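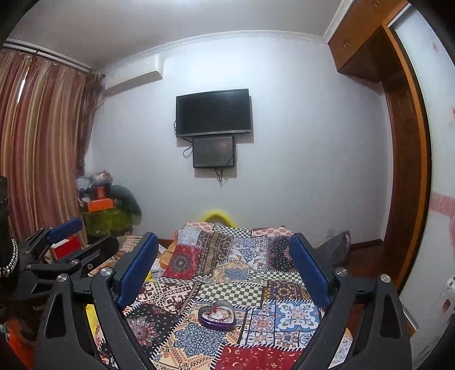
5/6/23

I now have an opinion about bedspreads, and I blame Grastumer.

Grastumer is the name Azlan Setiawan gave to our policy, meaning the bit of software that is supposed to watch what a hand-held gripper does and then do the same thing on an arm. We trained the first version on 1000 demonstrations, all recorded at one bench under one lamp. It was superb at that bench. Take it to a bedroom with a patchwork cover on the bed and it reached, with great confidence, for a checkerboard square.

So we did it again with 300 demonstrations, recorded in 34 different rooms. Less than a third of the data, and a lot more carrying things up other people's stairs. On small objects left on a bed, tins mostly, the new version managed a clean grasp in 8 tries out of ten. The old one managed two, and I think one of those was luck.

Diarmuid Mulligan, who likes a graph, wants to know whether it's the number of rooms that matters or just how busy the fabric is. Fair question. We haven't separated the two. A heart-shaped purple tin on a plain sheet is an easy life, and most of our beds had plain sheets.

The wide lens doesn't help either. It takes in curtains, cupboards and the telly, all of which the policy must learn to ignore, much as I do with emails from Landport.

Next job is the same set of grasps with the covers swapped and everything else left alone. Azlan reckons September. If you own a truly hideous quilt, I'd like to borrow it.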